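The table is staying, and other news from a slow unpacking

So the box thing continues. If you read my post back in May you'll know I swore I'd be done unpacking by the end of the month, and you'll also know what I'm like, so no prizes for guessing how that went. I'm down to the last 25 boxes. I had a good run at them yesterday morning before lunch and got through 6, and then I found my old letters and sat on the floor reading for an hour and a half.

A few people asked about the marble table after I mentioned it last time, so let me talk about the table! I bought it secondhand from a lady out in Rirnham who was moving somewhere smaller. She wanted 400 for it and I didn't even haggle, I just stood there nodding like a fool. Lucía Calvo came with me to help carry and she did NOT nod. Her exact words were "it looks like a ham." She's talking about the veins, which are this rusty orange going into pink, all over a pale gray and cream background. I love them. I think it looks like a map of rivers. Lucía has now eaten at the ham table four times and had seconds every time, so I'm not taking notes from her.

What I hadn't thought about is how much a big flat surface attracts stuff. My old table was tiny, so things had to get put away or we couldn't eat. Now there's always room for one more thing, and I've turned into a person who opens a package, takes out whatever's inside, and walks off. The box stays. The paper stays. Two days later I'm moving it all to one end so I can put a plate down.
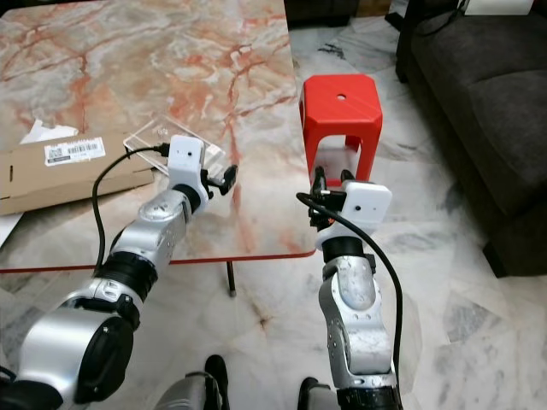
The ham table, with box, paper and the clear case I keep going on about.

The clear case is for my shell collection, by the way. It's acrylic and I got it from Fliris, after Sayaka Sugawara told me to quit keeping shells in a cookie tin where I never look at them (she's right, I hadn't opened that tin in years). I've wanted a proper case forever but I'm nervous about putting it near the window - does acrylic go yellow? Somebody tell me before I pick a shelf.

I also want to put in a word for red. I never thought of myself as a red person and then the table came with that thin red trim along the edge, and I've got the red plastic stool, and suddenly I'm looking at red lampshades at eleven at night. Sayaka thinks I should stop at two red things. I think two is when it starts looking like an accident and you need a third to show you meant it. Not a rug though. I had a red rug in my old apartment and every crumb showed.

Anyway, my new rule is that cardboard gets flattened and taken out the same day it comes in. I've told everyone about the rule so that I have to stick to it. I'm on day three and there have been some gray areas. Does it count if a box is sort of half flat? Lucía says no. I say it's on its way.

Next up is the hall closet, where I'm fairly sure the good scissors are. I've been opening everything with a butter knife and I'd like to stop. If I find them I'll start on the kitchen boxes after that, and I still owe you all the lentil soup recipe, which is in one of those boxes too, on an index card, somewhere under the pans.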